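# Setting up a small reading corner you'll want to sit in

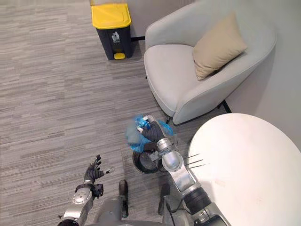
*Last updated: 24 September 2026*

I love a good corner! Mine has a light gray tub chair, a round white table and a little pedal bin with a bright yellow lid, and I use it every single day. It's an easy afternoon project, so let's go.

1. **Vacuum first.** On a striped carpet, go along the stripes and then across them (you'll be amazed what comes up).
2. **Place the chair.** Angle it out from the wall a bit so it faces the room. Leave 9 inches behind it if you want to get a vacuum in there later.
3. **Add one pillow.** Beige on gray is lovely and calm. Tilt it so a corner points up and it looks much less stiff!
4. **Bring in the table.** You should be able to put down a mug without leaning. Smudges show on white, so wipe the top with a damp cloth and a drop of dish soap.
5. **Park the bin beside the chair.** Turn the pedal toward the room and test it with your foot. Mine is for recycling, and the yellow cheers up all that gray.

Now sit down and try it for 22 minutes with a book before you move anything else.

Milan Segers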